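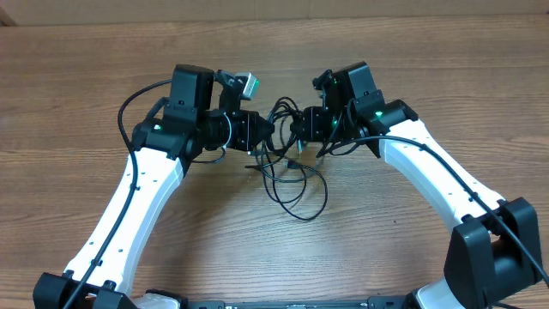
# Untangling and storing thin black cable: coil, figure eight, or hank?

**pfennigbaum** wrote:

I have inherited a drawer of thin black cable, all of it in knots. Mixed lengths, mixed ends, some with connectors and some bare. Before I sort it I would like to settle on one storage method and apply it to everything, so I only do this once.

Constraints:

- Shallow drawer, closes with a little clearance.
- Work surface is a wooden table. I don't want to screw anything into it.
- Cable is thin enough that it takes a set if it is wound tightly.
- No zip ties. I have cut into jackets twice while removing them.

Questions: what order do you work in when the bundle is one solid tangle, and what do you store it as afterward?

---

**ohmward** wrote:

Order of work, assuming one tangle:

1. Do not pull on any end. Pulling tightens the crossings in the middle and turns loops into knots.
2. Put the bundle flat on the table and open it outward from the center. Work around it and keep enlarging the loops. Most tangles in stored cable are loops passed through loops, with few true knots.
3. When the bundle is loose enough to see through, find the end with the smallest connector and feed that one back out.
4. Lay the freed length off to one side in a straight run. If it piles up next to the bundle it will go back in.

For storage I use a plain over-under coil, sized to the drawer, with a strip of hook-and-loop at one point.

---

**Kemeck_Tom** wrote:

Agree with steps 1 through 3. Disagree with over-under for thin stuff. It is the right method for stage cable, where you have long runs and throw them out in one go. On a thin cable a couple of feet long you get perhaps three turns, and the benefit is gone. It also has the known failure where an end passes through the coil and you pull out a row of overhand knots.

I use a figure eight over two fingers, then wrap the last few inches around the waist. It pays out without twist and needs no tie.

---

**ohmward** wrote:

The waist wrap is a tight bend. The OP said the cable takes a set. I have taken apart a box of cables stored that way and every one of them had a kink an inch or two behind the connector.

---

**Kemeck_Tom** wrote:

Then the wrap was too tight, or it was put too close to the connector. Start the wrap mid-length on the eight and leave the connector hanging free.

---

**lfuchs** wrote:

Some practical points from doing this at work. I look after the cable stores at a small repair shop in Ploltport and we re-sorted the whole lot last September. The count was 3153 pieces, of which some 400 went to scrap.

On untangling: two people are faster than one, but only if one of them holds and the other works. With both of them picking at it they undo each other's loops. The holder supports the bundle from one side, off the table if possible, and lets it hang open. Gravity separates more crossings than fingers do. The worker takes one strand at a time.

On surface: wood is good. A bare wood top has enough friction to keep a straightened length where you put it. We tried a polished steel bench first and the cable slid back together. If your cable is black, a mid-brown or light top also gives you contrast, which matters more than I expected. Tracing black strands over a black mat is slow work and hard on the eyes.

On storage: we use hanks for anything under arm's length and coils for anything over. We do not use figure eights, for the reason ohmward gives.

Lorenz Fuchs

---

**pfennigbaum** wrote:

Useful, thank you. Lorenz, what do you mean by hank here? Folded back and forth, or wound?

---

**lfuchs** wrote:

Folded back and forth, with open bends at each end, and a single soft tie in the middle. The bends should be round. If you can pinch them flat, the hank is too short for the cable. Make it longer and use fewer folds.

---

**gray_strip** wrote:

Has anyone mentioned talc? A light dusting on an old rubbery jacket makes a large difference. Older black jackets get tacky in storage and the strands stick to each other. Wipe with a barely damp cloth, dry, dust, then untangle.

---

**ohmward** wrote:

Works, but it gets into connectors. Tape over the ends first. I would also ask whether a jacket that has gone tacky is worth keeping. In my experience that is plasticizer coming out and it does not stop.

---

**gray_strip** wrote:

Depends what it is. If it is a replacement lead for something no longer made, I will keep it and live with the powder. If it is generic, bin it.

---

**isik_bench** wrote:

Different approach to the tangle itself. I don't work from the center at all. I find one end, any end, and follow it in with a blunt probe (a knitting needle is fine, a screwdriver is not). At each crossing I lift the strand above and pass the end underneath. Slower per crossing, but the count only goes down. With the "open it outward" method I have seen people spend ten minutes making a bigger tangle.

---

**ohmward** wrote:

If the bundle gets bigger, it is working. You want volume. A large loose tangle with 40 crossings comes apart faster than a tight one with 20.

---

**isik_bench** wrote:

For one long cable, maybe. For a bundle of separate short pieces I stand by end-first. Each piece you extract is gone from the problem.

---

**Kemeck_Tom** wrote:

Both of you are describing the same job at different stages. Loosen first until an end moves freely, then go end-first. I doubt anyone does purely one or the other.

---

**isik_bench** wrote:

I do purely the other.

---

**pfennigbaum** wrote:

Update after an evening on it. I did half the drawer with ohmward's method and half with isik_bench's.

- Center-out was quicker on the long pieces.
- End-first was quicker on the short ones with bare ends. On anything with a bulky connector it was hopeless until the loops were opened.
- The hold-it-up method worked well for about as long as my daughter was willing to hold it.

Everything short is now in hanks. I measured the drawer and settled on a hank 8 inches long, which leaves the bends round on all but the stiffest piece. That one is in a loose coil on its own.

Remaining question is labeling. Paper flags or colored ties?

---

**lfuchs** wrote:

Paper flags come off. Write on the tie. A white paint marker on black hook-and-loop lasts for years. Put the length and the connector type on it and nothing else.

---

**gray_strip** wrote:

Colored ties, one color per connector type. You can read a color without picking the hank up. I keep a key on the inside of the drawer front.

---

**ohmward** wrote:

Colors are fine until you run out of one and substitute. I have a drawer where orange means two different things.

---

**pfennigbaum** wrote:

Going with the marker. I have one roll of black tie and no intention of buying six more. The tacky pieces went in the bin, apart from a lead for an old Pfister lamp dimmer, which I have taped and dusted as suggested. It is in its own bag.

---

**Kemeck_Tom** wrote:

Check the hanks again in a few months. If the bends have taken a set, refold them with the bends in a different place.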